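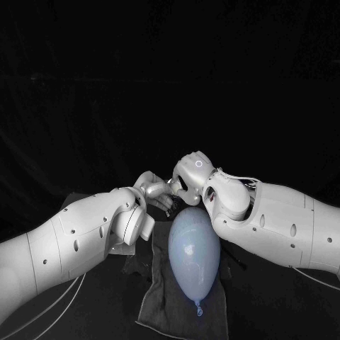 Denise Haworth
Member, Console and PC Games board

Co-op save won't load for the second player after the March patch

My brother and I have been playing Laskowska in two-player co-op since it came out. I'm on PC and he's on console. I host every time, so the campaign save sits on my machine, and he joins through his friends list.

Since the March patch I can load the save on my own with no trouble. All the gear is there, the map is uncovered as far as we'd got, and the chapter marker is right. When he tries to join, he gets to the loading screen with the lighthouse, the bar fills most of the way, and then he's dropped back to the title with "Session data mismatch". No error code.

What we've tried so far:

Restarting both machines and both routers.
Him uninstalling and reinstalling the whole game, which took him most of an evening on his connection.
Me verifying the files on PC. It found nothing wrong.
Starting a brand new co-op campaign. He can join that one fine, and we played through the prologue without a hitch.
Turning cross-play off and on again at both ends.

We're in chapter 16 and I'd rather not start over. We don't rush these games. We do all the side quests and he insists on colouring in every corner of the map before we move on. My save says 19 manual slots used, and I've tried the most recent four with the same result each time.

I don't use mods. I do own the Fonard costume pack and he doesn't, but that was never a problem before. Is there a way to get the old save working for both of us, or is it gone?

Posted 2025-04-16

Keith Cheetham

Same thing happened to me. Delete your save and start a new one, works fine after that. The first few chapters go quickly once you know where everything is. Or wait for the next patch, they usually fix this sort of thing.

Glenys Fothergill
Board regular

Don't delete anything yet. Your save is very likely all right, given that it loads on your own machine.

It's the costume pack I would look at first. Before the patch, the game only checked the story progress of the two players against each other. The patch notes mention "improved validation of inventory data in shared sessions", and as far as I can work out that means the guest's copy now has to recognise every item stored in the host's save. If something from Fonard is in your inventory, in your stash, or worn by one of the companions, and his copy doesn't have the pack, the check fails and he gets thrown out. Your new campaign works because you hadn't opened the pack crate in it yet. You don't get access to the crate until after the prologue.

I play with my daughter and had the same message. These are the steps I used, in order.

First, back up the save. On PC, close the game, go to the save folder in your Documents and copy the whole thing somewhere else. Turn off cloud sync for this game while you're doing it, or it may put the old file back over the top of the new one. I lost an hour to that.

Next, load the campaign solo and go to any camp. Take the Fonard items off your own character. Then go through the companions one at a time. The one I missed was the ferryman, who doesn't come up in the normal party list once he's left the group but keeps whatever he was wearing. You have to speak to him at the dock and choose "Change outfit" from there.

Put everything from the pack back in the crate it came out of. The stash isn't good enough, as the stash is shared. The crate is stored with your account and doesn't seem to be checked.

Make a new manual save in an empty slot. Don't overwrite one of the old ones. Quit all the way to the desktop, start the game again, load the new save and then send the invitation from inside the session. Joining through the friends list picks up whichever autosave it finds first, and that may be an old one with the costumes still in it.

If he still can't get in, check the dyes. The pack comes with dyes, and if you've coloured an ordinary coat with one of them it counts as a pack item. Any dyer in a town will strip it for a small fee. I had two coats and a saddle blanket like that and was convinced I'd cleared everything out.

The autosaves from before you did this will go on failing, so use the new manual slot and let fresh autosaves build up behind it.

I can't promise it's the same fault as mine, but it took me under half an hour and nothing in it is permanent. When the developers sort it out you can take the costumes back out of the crate.

Chelsea Hebden

Adding to what Glenys wrote, because I did all of that and was still getting the mismatch message.

For me it was the fishing stall side quest in Tultora, the river town in chapter 13. If the host finished that quest before the patch and the guest wasn't in the session at the time, the reward isn't recorded for the guest. The old version ignored it and the new one doesn't. You can tell by opening the journal and looking under completed quests. If the reward line is blank, that's it.

To fix it, go back to Tultora on your own and talk to the stallholder again. She has a new line of dialogue since the patch and hands the reward over a second time. Save in a new slot after that and try inviting him.

Also make sure you're both on the same build. The number is in the bottom corner of the title screen. The console version was a few days behind in my region, and with cross-play on, the game let my friend try to join anyway when it should have told her to update first. Reinstalling will normally get him the latest one, but it's quick to compare.

If none of it helps, there's a pinned thread on the Nekden forum where people are sending their save files in. It has over 4,000 replies now, so don't try reading the whole thing. The form is linked in the first post. They'll want the manual save, not the autosave, and both players' build numbers.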